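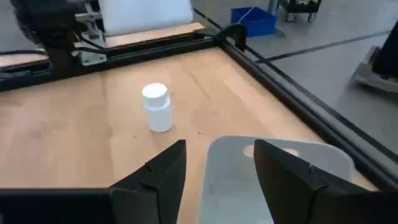 *The bottle, the bin and the hand that is supposed to introduce them. Bench two at Breltach's workshop in Nombridge.*

# The Long Road to the Bin

My mother can clear a bathroom shelf in the time it takes to say "are you still using this." I mention her because I spent a day in June at Breltach, a small firm that would like a machine to do the same, and I kept wishing she were there.

The task that morning was to pick up a white pill bottle from a wooden table and put it in a plastic bin. That's the whole chore. The robot, which everyone calls Joseph, had a go at it 113 times before lunch and managed it 80 times. If your teenager put away the groceries at that rate, you would have words.

"People see the misses," said Leena Ruotsalainen, who runs the tests. "I see 80 bottles in a bin." She has the patience of somebody who has watched a great many bottles fall over.

They fall over a lot. A pill bottle is light, round and narrow, and it stands up only as long as everyone leaves it alone. Come in a hair too low on one side and a fingertip nudges it before the other one arrives. Then it's rolling, and a rolling bottle is a different chore altogether, one that Joseph hasn't been taught. He closes on the air where the bottle used to be, lifts the air with great care, and carries it to the bin.

I found this funnier than I should have. By the thirtieth time I was leaning forward in my chair, whispering encouragement.

The bin has its own tricks. It's the see-through kind, and cloudy plastic is hard on machine eyes: the table shows through it, more or less, and the rim comes and goes with the light. Gwilym Samuel, who writes most of the software, told me they could swap it for something solid and gain a few points overnight. They won't. "Go look under your sink," he said. I did when I got home. He has me there.

So can a robot tidy your house yet? Pumum, a rival outfit with a bigger budget, has a video of one folding towels in a sunny kitchen, and it's a lovely thing to watch. I asked Samuel how long the towels took. He said he didn't know, but that he'd noticed the shadows moving.

On the shop floor the news is better. A packing line sends the same bottle to the same place all day, and machines have been good at that for decades. Breltach's first customer wants Joseph for returns, where boxes come back with anything at all inside, and the deal calls for 60 items an hour. On the day I visited he could do that, provided all 60 were standing up.

Toward four o'clock Ruotsalainen let me try it by remote control, with a handle in each fist. I knocked the bottle over twice, pinched it by the cap on the third try, and dropped it on the rim of the bin, where it thought things over and fell out. She wrote my score down next to Joseph's. I asked whether that was necessary and she said it was useful to have a baseline.

The customer's trial starts on 8th July. They're going to begin with boxes.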